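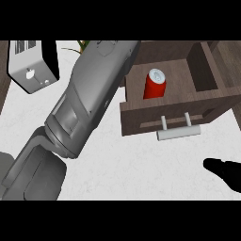
Are we keeping the Calloway Street garden open through the winter?
We are, with shorter hours and the water shut off at the main, and the plots stay with whoever has them now.

That was the big one, so I put it first for those of you who only read the top. The rest of my notes follow, in more or less the order things came up. I'm Amarachi Ezeani and I took the minutes again (somebody else's turn next time, please!).

Present: Ragnvald Kvam in the chair, Washington Fagundes, Bríd Ó Súilleabháin, Mathis Lefèvre, me, and a good handful of plot holders. We started at 7:10 because the side door was locked and Mathis had to go find the key.

Last meeting's minutes
Approved with one fix. I had written that the Cledach Lane fence was finished. It's the posts that are finished. Sorry, Bríd.

Money
We have 30 dollars less than I expected, and Washington tracked it down to a hose fitting that got paid for twice. The store will credit us. Plot fees are in from 93 of the plots, and the last 2 have promised to pay by December, which would make 95 and a full house for the first time since I joined. There was a small cheer at that.

Washington would like the fee to stay the same next year. Ragnvald wanted to raise it a little to cover mulch. We went back and forth on this for a long while, and I stopped writing during the part about what mulch used to cost. Vote taken, fee stays the same, Ragnvald asked me to note that he still thinks he's right.

Compost
Bay three is full and bay one still has squash vines in it as thick as my wrist. Mathis says chop everything before it goes in, and he means everything, including corn stalks. He's bringing his own loppers to the next work morning and will show anyone who wants to learn. Please don't put cooked food in the bays. We've had this talk before and I think we'll have it again in spring. 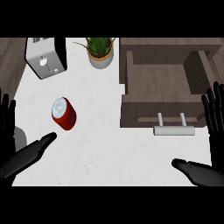 Bríd also asked about the leaf pile by the Prendard Road gate, and whether the city truck is still coming. Washington called twice and got a recording both times. If there's no truck we'll bag what we can and leave the rest to rot down where it is, and I was secretly hoping for that anyway - leaf mold is lovely stuff and we never have enough of it.

Tool shed
The roof leaks over the rakes. Ragnvald got a quote from Dakex and it was more than we wanted to hear, so he's going to ask for a patch instead of a new roof and report back. Meanwhile the rakes have moved to the left wall. Two people asked if we could have a sign-out sheet for the wheelbarrows. Agreed, and I'll make one up with a pencil on a string.

Garlic
Not on the agenda, but we spent a good while on it! Bríd has extra hardneck seed garlic to share and it needs to go in the ground soon. Talk to her at the gate. She says four inches deep, Mathis says three, and I'm planting mine somewhere in the middle.

To do
Ragnvald: call about the roof patch.
Washington: get the hose fitting credit, try the city once more.
Bríd: fence rails, garlic.
Mathis: loppers, spare key for the side door.
Me: wheelbarrow sheet, winter hours posted on both gates.

We wrapped up at 8:40. Someone left a green scarf on the back of a chair and I have it at my house.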